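Darkano Gateway Project
Progress report to Eze, second reporting period
Date: 13/07/2022

Status: on schedule, with one item carried over

Scope of this period

The grant covers the design and release of a home network gateway that runs a VPN client at the router level, so that game consoles and streaming boxes with no VPN support of their own can use the tunnel. Work in this period covered the client rewrite, the split routing feature and the first field trial on Bavon routers.

Client rewrite

The old client ran as a single process and handled the key exchange, the tunnel and the settings page together. A fault in the settings page could take the tunnel down with it. The new client splits this into 3 processes, each restarted separately by the system monitor. Memory use at idle is lower than in the previous build, and the client now fits on the smaller Bavon model without removing any stock packages.

The rewrite is complete apart from IPv6. At present IPv6 traffic is blocked while the tunnel is up, which prevents leaks but breaks a small number of services. Full IPv6 support is carried over to the next period.

Split routing

Users can now choose, per device, whether traffic goes through the tunnel or straight to the provider. Rules are tied to the hardware address of the device and survive a restart. Phones that change their hardware address on each network lose their rule when the address changes. The settings page shows a warning in that case and the device falls back to the household default.

Console traffic needed separate treatment. Party chat and peer-to-peer matches depend on the NAT type the console detects, and with the tunnel up most test consoles reported a strict type. Port forwarding through the Vakus exit servers moved these to moderate. An open type was reached only on lines where the provider assigns a public address and the console is set to bypass the tunnel. The user guide has been changed to say so.

Field trial

Routers were sent to households on cable and fiber lines at 2 sites. The trial logged tunnel uptime, reconnect time and DNS failures. No browsing data was collected. The main findings are as follows.

Reconnect after a line drop is slower on cable than on fiber. The delay comes from the modem, and the client has little influence on it.

DNS requests failed for several seconds after each key renewal. The resolver was being restarted when it did not need to be. Fixed in the current build.

Several households turned off the tunnel for video calls and did not turn it back on. A timed pause has been added to the settings page.

Budget

Spending is within the approved lines. An amount of 2,000 was moved from travel to server rental to cover the extra Vakus exit capacity used in the port forwarding tests. No further transfers are expected.

Risks

Router supply remains the main risk. If the smaller Bavon model is delayed again, the second trial will run on the larger model only, and memory figures for the smaller one will come from bench tests.

Next period

IPv6 support, the second field trial and an outside security review of the client. The review is booked for October. The final user guide follows once the review findings are closed. 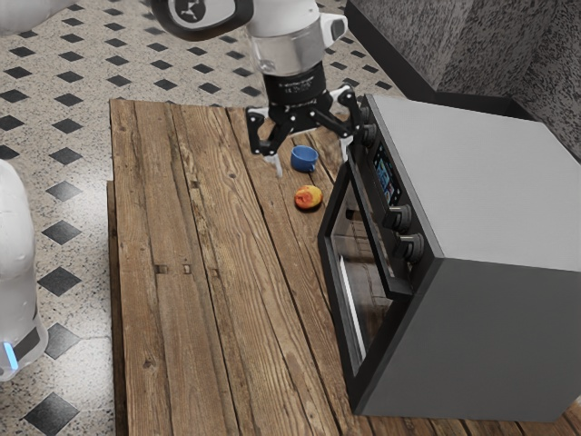

Eze replied that the transfer to server rental is accepted, and asked that the next report list reconnect times for cable and fiber separately, with a date by which IPv6 will no longer be blocked.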